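Wenn der Roboter das Regal einräumt

Hast du dich schon mal gefragt, wie die Müslipackungen ins Regal kommen? Im Supermarkt stellt sie meistens ein Mensch hin, Packung für Packung. Bei der Firma Orken probieren Leute aus, ob Roboterarme dabei helfen können. Und das ist richtig spannend!

Was ist daran so schwer?

Für dich ist es kinderleicht, eine Schachtel zu nehmen und gerade hinzustellen. Deine Augen sehen sie, deine Finger spüren, wie fest du drücken musst. Ein Roboterarm muss das alles erst lernen. Drückt er zu fest, bekommt die Packung eine Delle. Drückt er zu schwach, rutscht sie weg. Und eine Tüte ist noch schwieriger als eine Schachtel – sie ändert beim Anfassen ihre Form!

Wer bringt es ihm bei?

Floarea Ilie hat früher im Lager selbst Regale eingeräumt, 15 Jahre lang. Heute zeigt sie den Roboterarmen, wie es geht. Sie macht eine Bewegung vor, der Computer speichert sie, und dann kommt die nächste. 3.519 Bewegungen hat ihr Team schon gesammelt. »Am Abend tat mir früher immer der Rücken weh«, erzählt sie. »Jetzt muss ich viel mehr nachdenken. Das macht auch müde, aber anders!«

Ein Blick in die Werkstatt

Geübt wird an einem kleinen Regal, das auf einem Tisch steht. Fünf Müslischachteln stehen oben nebeneinander, auf der blauen ist ein Tiger. Zwei große schwarze Roboterarme hängen von oben herunter. Die Frau mit der Brille hält eine kleine Snacktüte in den Händen, und weiter hinten sitzen Leute an ihren Schreibtischen.
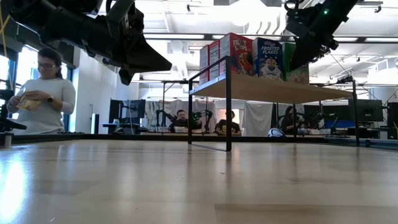

Nimmt der Roboter den Menschen die Arbeit weg?

Manche Aufgaben fallen wirklich weg, und darüber machen sich einige im Lager Sorgen. Jasper Van Acker räumt dort noch jeden Tag ein. Er möchte gern lernen, wie man Roboterarme repariert. Dafür gibt es bei Orken ab Januar einen Kurs mit sieben Plätzen.

Wörter zum Merken

Greifer: die »Hand« am Ende des Roboterarms.
Automatisierung: Eine Maschine übernimmt Arbeitsschritte, die vorher Menschen gemacht haben.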